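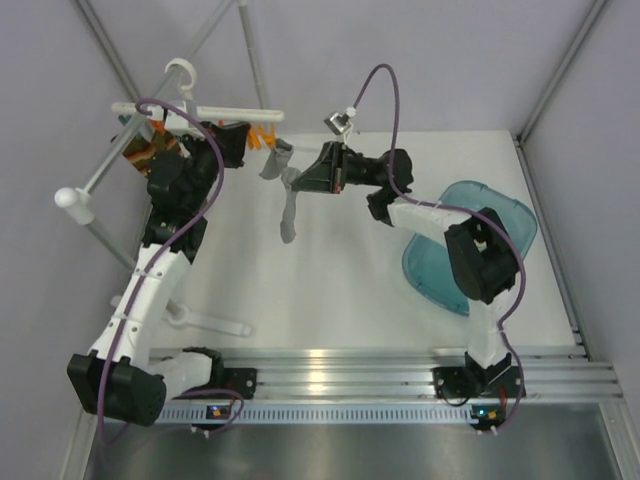

Ticket 844 – Drying rack, crossbar tips and pegs slip
Product: Clokside tabletop drying rack, white
Bought from: Prosell
Status: Closed

Problem as reported
Rack is used on a table for socks and other small items. With a few wet socks on the left half, the crossbar dips on that side and the pegs slide toward the low end. Twice the whole rack has leaned over. Customer washes by hand in a basin and hangs things one at a time, so the load is uneven for most of the job.

Tuesday, 9:40
Asked which surface the rack stands on and whether the base clicks when it is pushed together. Answer: smooth tabletop, no click that they remember.

Tuesday, 11:15
Asked customer to take everything off and put one dry sock on each end. Bar stayed level. Moved both socks to the left end. Bar dipped again, by the width of a peg. So the bar is straight and the play is lower down, where the upright goes into the base.

Tuesday, 13:05
Customer pulled the upright out of the base. There was lint in the socket and one of the small tabs was bent inward. Cleaned it with an old toothbrush and bent the tab back with a thumb. It now clicks, but there is still a little movement.

Tuesday, 14:30
Checked with Ahuja, who supply the bases. Known fault on one batch of 4,000. The socket was molded slightly wide and the tabs wear early. Batch number ends in 17 and is stamped on the underside. Customer confirms 17. Replacement base ordered from the Rinholm warehouse, no charge, 3 working days.

Advice given until the part arrives
Hang the first sock near the middle and work outward, left and right in turn.
Thick socks go closest to the upright. Thin ones can go at the ends.
Wring socks over the basin before hanging.
Peg by the cuff, toe down.
Keep spare pegs in a bag – not on the bar.

Follow-up
New base received and fitted. Customer loaded the left side only, as a test, and the bar held level overnight. Pegs stay where they are put. Old base does not need to come back to us.

Closed. Reopen under the same number if the tabs bend again.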